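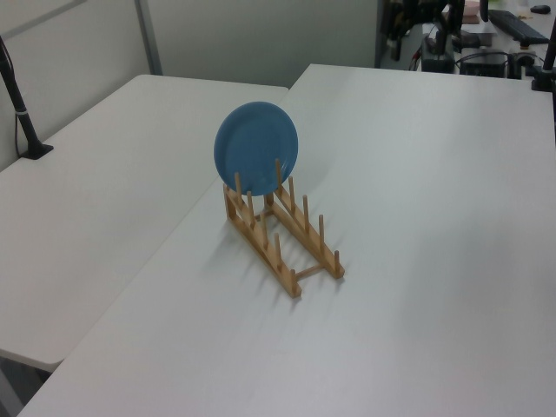

Photo: Nerys Powell, fixed cam, plate-in-rack task

Sunday, late, notebook for the Yorath bench

OK so the plate task is finally moving! I've been grumbling about it all week (sorry, Mererid) but we got 60 keepers in this afternoon, which puts the blue plate set at 174 out of the 300 Glenys wants before she kicks off the next training run. Still a way to go, but it felt like a proper day's work for once.

Setup for whoever picks this up: one plate, wooden rack on the white table, nothing else in the slots. An episode ends with the plate standing up in the front slot and the arm well clear. If it's leaning back a little against the pegs, that's fine, count it. If it's only sitting on top of the pegs, bin it, even if the approach was lovely. I binned 7 of those and it hurt every time.

The rack is set on the diagonal now. Berwyn and I went back and forth on this. He wanted it square to the table edge so the demos would all look alike, and my feeling is that alike is exactly what sank us last time, when the policy fell to bits the second somebody bumped the rack. So: turn it a bit between episodes, slide it a bit, don't be neat. Please don't line it up with anything!

Watch the shadows too. The rack throws a soft one on the tabletop and I'd like some variety there, so I'm going to try a batch with the blinds down and see if Surus (the labeling script, for Morfudd's benefit) still finds the rim. It's been good on the blue so far. I have my doubts about the white plates on a white table, but that's an April problem.

Teleop notes: slow down over the pegs. My early demos have a horrible little wiggle right before the drop, and I'd bet money the model learns the wiggle. Coming in higher and letting the plate tip back at the end seems to help.

To do: rename today's folder, it still says Jadard. Ask Glenys if the back slots count toward the 300 or go in their own set.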